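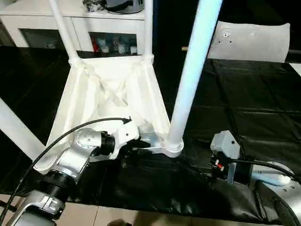 Kojo Akpalu wrote in after my last piece to say that anyone who rents should own nothing they can't carry down two flights of stairs on their own, and that I'd gone far too easy on people with big sofas. I own a big sofa. I've been cross about it for weeks, so when I got the chance to talk to Shireen Hlongwane about renting, moving and what to do with all your stuff, I put Kojo's rule to her before we'd even ordered.

She laughed so much the man at the next table looked round.

"Well, he's right about the stairs," she said. "But what a miserable way to live! You'd have a folding chair and a saucepan."

We were in the Illesar, the café at the bottom of Amissah Road in Hultlow, where they do a cheese scone the size of your fist and it's always slightly too loud. Shireen has lived at 17 addresses since she left home (I made her go through them and she only got stuck once, on a summer sublet above a dentist). She now helps other people move, mostly renters, mostly on small budgets, and she has strong views on nearly everything you could fit in a van.

I asked what people get wrong first.

"They furnish the place on the first weekend. You've just handed over a deposit, you're sitting on the floor eating chips, and you panic and buy a whole flat's worth of things in one go. I did it. I paid a deposit of 1,220 pounds on a one-bed and then spent 695 on furniture by the Sunday night, and the wardrobe didn't even go in the alcove. It stood in the middle of the bedroom wall for two years like a visitor."

Her own first purchase in a new place is always a lamp. Then a decent mattress, then nothing much for a month. She says you find out where you sit, where the post piles up, which corner is freezing, and then you buy for that. I said I couldn't go a month without a table and she said I'd be surprised, she once had people round for Christmas dinner off an ironing board.
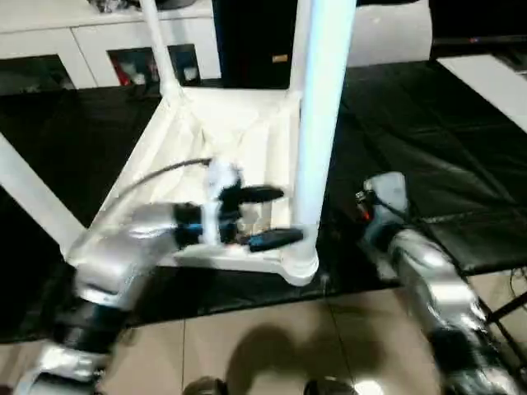 A white plastic frame, a bit like a stool.

We got on to flat-pack, as you do. I'd expected her to be against it and she isn't at all, she's very fond of it, with conditions.

"It goes together once beautifully, twice all right, and the third time you're praying," she said. "So if you know you'll move, don't glue the dowels. Tape the bag of bolts to the inside of a drawer. And keep the instructions! I've got a ring binder. People think I'm mad until they need page four."

She had a Plunex bookcase for years that went through five moves and ended up as a shoe rack in somebody's porch. I told her mine lasted one winter. She asked if I'd put the back panel on and I changed the subject.

What about the really light stuff, I wanted to know, the plastic and the fabric bits that everyone seems to buy when they're starting out? She shrugged. Some of it's fine. She wouldn't put anything she loved on top of it. Her test is to give it a shove in the shop with one finger and see how long it goes on wobbling, and if an assistant comes over you just say you're thinking about it.
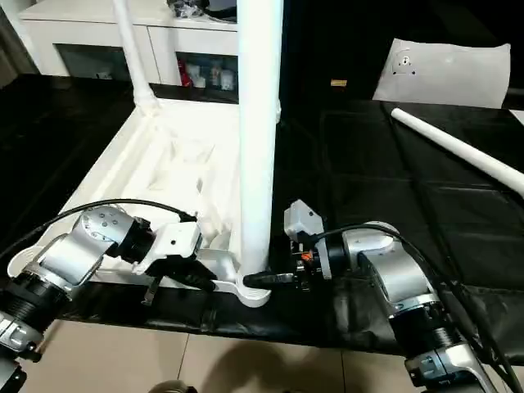 The bit I keep coming back to, though, was when we talked about letting things go. Shireen left a piano behind once, in a shared house with a very narrow hall. It had come in through a window that was later replaced with a smaller one, and there was no getting it out again short of an axe.

"I was sad about it for ages, sadder than I was about the boyfriend," she said. "And then I went past one evening in August and the windows were open and somebody was playing it. Badly! I stood there with my shopping."

She's bought another one since, second-hand, ground floor this time. I asked what Kojo would make of that and she said he was welcome to come and carry it.

I walked home up Amissah Road and measured my sofa against the front door. It'll go through if you take the feet off. The feet, I then discovered, do not come off, so if any of you have dealt with this and still have both your sofa and your deposit, please write in.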